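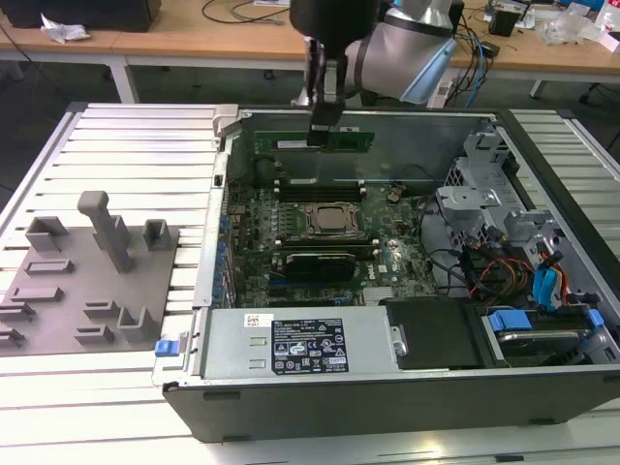 Vlasta Petkov wants to know if she has to strip her old tower down to the bare metal before she drops it off, or if she can leave the cards and drives where they are. Leave them in, Vlasta! I'd much sooner take things out myself than get a carrier bag of bits with no screws.

Questions I get asked a lot about old desktops

What sort of computers do you take?
Desktop towers, mostly. Anything that opens up with a side panel and has a board I can get at. I do laptops only when I'm in a good mood, and all-in-ones never (sorry).

Where do I bring it?
To my workshop in Brukstead, the door next to Trajkovski the shoe repairer. Ring first if it's heavy and I'll come out to the car. I'm shut for the first half of July.

How do you work on them?
Lying flat on the bench with the side off. Cards come out first, holding the top edge and keeping fingers off the gold contacts. A card that won't budge usually still has a screw in its bracket, or there's a little catch at the end of the slot — don't yank it.

What about my photos and files?
Copy off whatever you want before you come. If the machine won't start, tell me and I'll take the hard drive out and hand it back to you. Some cases have plastic rails on the drives, so it's a two minute job with no tools at all.

Do you open power supplies?
No, and please don't you do it either. They go back in whole or they go for recycling whole.

Is mine too old?
Probably not! Mahmoud Amrani brought one in that had been under his stairs for 16 years and it's now running the till list for the Hekilden allotment shop. I did have to clean out an amazing amount of fluff.

What do the blue cables do?
In a lot of machines they're SATA cables, which carry data between the drives and the board. Yours might be red or black, the colour doesn't matter. Do take a photo before you unplug anything, I still do.

Can I buy one from you?
Yes, when I've got one finished. Ask for the list.

We use cookies to improve your visit. Accept | Manage settings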